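Search tips, rooms, tools
Search

We use cookies to remember which tips you have saved. Accept | Manage choices

Workshop tips: recording hand-held gripper examples at your own table

I was asked to write up what helps when you record examples for a learning system at home, and I said yes before thinking it over. My opinion hasn't changed much. A great many people are being asked to pick up bottles and put them down again on the strength of a promise that a machine will pick up the knack. Perhaps it will. The Prakel notes are very cheerful about it and very thin on what to do when your shelf is in the way, so these are my own.

Pick one dull job and stick with it. Lifting a drinks bottle and setting it down is plenty. My first set mixed bottles, mugs and a pair of socks, and all I got was a muddle with a file name.

Leave the clutter, within reason. The Prakel notes want a "natural" table. Fine, but natural clutter gets tidied by whoever passes through, and then half your examples have a stack of books and half don't. Decide what is staying. Shift it a bit between goes, on purpose, and write down that you did.

Screw the cap on hard. Do it again after a break. I have mopped a table twice and don't recommend it.

Go slower than feels sensible. If you snatch at things, the recording is full of snatching, and I can't see why anyone expects the machine to learn manners from it.

Wipe the pads with a barely damp cloth and let them dry. No washing-up liquid.

Keep your bad goes, in a separate folder. I was told to delete them. I'd sooner know how many there were. Out of 46 in one sitting I had 9 I wouldn't show to anybody, and a page that only talks about the good ones is selling you something.

Start from different places. Left a bit, higher up, wrist turned. Everyone drifts back to the comfortable approach within a few minutes, me included, and a hundred copies of one movement are worth very little more than one. A strip of masking tape on the floor, moved every so often, forces you to stand somewhere else.

Mind the lights. Pick the room lights or the daylight and note which, or do a batch of each. Londus claims its software evens all this out. I'd like to see that tried in a kitchen in April with the sun going in and out.

Don't believe the progress bar. It tells you how much you have handed over. Whether any of it is useful is another matter, and I've yet to get a straight answer on that from anyone who makes the bar.

The bottle job, fingers closed and fingers open: 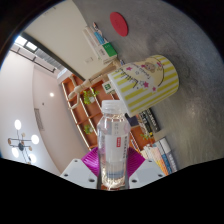
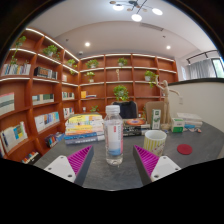

Amber Bosman wrote in to say I was being too hard on the whole business. She had done more than two weeks of it with the Arruda kit and thought the dullness was the point, as the boring goes are the ones a machine can make sense of. She agreed about the bad ones, though, and keeps hers in a folder called "oops". Her one addition was to stop when your forearm aches, as everything recorded after that is a lesson in being tired.

Get new tips by email. Enter your address
Sign up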